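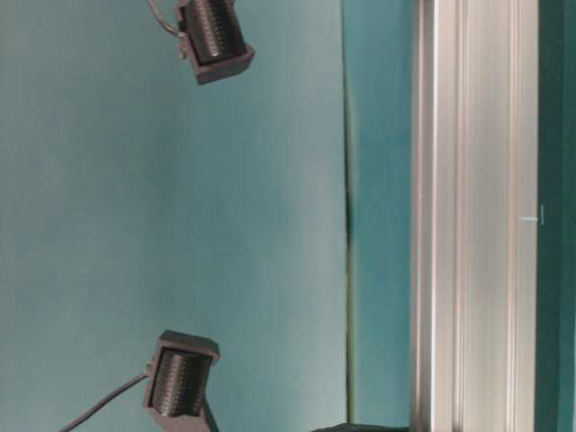

Fig. 6. Fingers apart and pads showing. The extrusion is on the right.

6. Teaching both arms to hold the same bar

By now you have a Zalero twin bench with two arms bolted down, two grippers that open and close on command, and a bin full of cable ties cut slightly too short. Section 5 dealt with one arm at a time. In this section the arms have to share, and they are about as good at it as toddlers.

Set aside an evening. The manual for the first version said an hour, and we have had letters.

6.1 Before you start

You will need:
A length of aluminium extrusion, deburred at both ends
Low-tack tape
A feeler gauge, or a stack of old business cards
The Kiren control program, build 2232 or later
A soft brush for the pads
The stop button, within reach of your hand and out of reach of your elbow

Do not use the extrusion you have been saving for the gantry. Use the piece you cut wrong.

CAUTION: Keep fingers, lanyards and sleeves out of the gap whenever the motors have power. The grippers close at the same speed on a knuckle as they do on metal and will report success either way.

6.2 Inspect the pads and cables

1. In Kiren, choose Grippers, then Open Fully. Wait for both arms to report idle.

2. Press the stop button. Look at the ridges on each pad. Swarf likes to sit between them, and one curl of it will make a straight bar hold crooked. Brush along the ridges. Do not blow on them, however tempting, unless you enjoy aluminium in your eye.

3. Follow each finger cable back from its housing by hand. It should have enough slack to let the finger travel from fully open to fully closed without going tight. In Fig. 6 the two cables head off in different directions, and this is how we like them. Cables that leave on the same side will find each other sooner or later.

4. Wiggle the housings. A very small amount of play is normal. If one turns on its bracket, go back to 4.3 and do up the screw you were going to come back to.

NOTE: If you share the bench, as we do at the Makier workshop, do this inspection every time. Somebody will have borrowed the grippers to hold a thing while glue set.

6.3 Mark the table

5. Run a strip of tape across the table, parallel to the front edge. This is the line you will judge the bar against by eye. Press it flat; a lifted end catches on the lower finger and comes along for the ride.

6. Lay the extrusion on the table behind the tape and line it up with the strip. Check the distance at both ends with a rule. A match to within a millimetre is plenty. The arms will not be more accurate than that on a first attempt and there is no sense in embarrassing them.

7. If your bar has a preferred face, scratch or tape a small mark on it now. You will be convinced later that you put it back the same way round, and you will be wrong.

6.4 Pick up

8. Release the stop button. In Kiren, load the routine called shared_hold. Set Speed to the lowest value and Grip Force to 109. The scale has no units. It came with the motor firmware and we have learned to live with it.

9. Jog the left arm until its gripper is open around the left end of the bar, then store the position. Do the same on the right. Store both before closing either one.

If there is no room to get the lower finger beneath the bar, raise the bar on scrap blocks and jog again. Take the blocks away after the lift, using something long that is not your hand.

10. Press Close Left. Let it settle. Press Close Right. The bar should hardly move as the second gripper takes hold. If it jumps, open both grippers, go back to step 9 and store the right position again.

11. Press Lift Both. At this speed the lift is dull to watch, and dull is the aim. Keep a hand over the stop button for all of it.
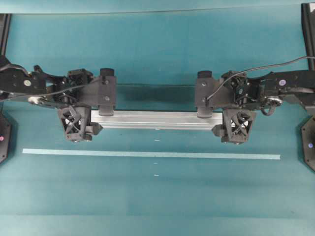 Fig. 7. Both grippers on the bar, with the tape strip in view on the table below it.

6.5 Check the hold

12. Compare the bar with the tape. In Fig. 7 the bar lies across the bench with a gripper at either end, and the strip makes a handy line to sight against. Stand square to the bench when you do this. Leaning in from one side will give you a perfectly real-looking error to chase until bedtime.

13. Look at each gripper in turn. The cylindrical pad belongs on the upper edge of the bar, with the lattice finger pressing from beneath. A pad that touches at one corner only wants its wrist angle trimmed. Stop the arms, try the feeler gauge under the pad at each side, then correct the angle in small steps under Wrist, Fine.

14. Leave the bar held for around 200 seconds and watch the two load readings. They should drift slightly and then stay put. If one climbs while the other falls, the arms are having a disagreement about where the bar is. Lower it, open both grippers, and repeat from step 9.

CAUTION: Do not raise Grip Force to settle the argument. Both arms will win and the finger module will lose. Spare lattices print slowly.

15. Press Lower Both. When the bar is resting on its supports again, open the left gripper, then the right.

16. Save the routine under a new name. If you overwrite shared_hold you will have to download it again, and the download page has moods.

6.6 If it goes wrong

Bar sags at one end: that arm was stored too low. Jog it up and store again.

Bar rolls forwards as it lifts: the pads are dirty or the lower fingers are off centre. Clean first, because cleaning is easier.

Kiren says PARTNER LOST: the right arm has stopped answering. Check the plug at its base before you check anything clever.

Both arms stop halfway and nothing is reported: look for a cable pulled tight over a wrist. Free it with the power off, add slack, and start the lift from the table.

Bar is on the floor: it was the wrong-cut piece, so no harm done. Check the ends for burrs before using it again.

Carry on to section 7 once you have had three clean lifts in a row. Two and a near miss is still two.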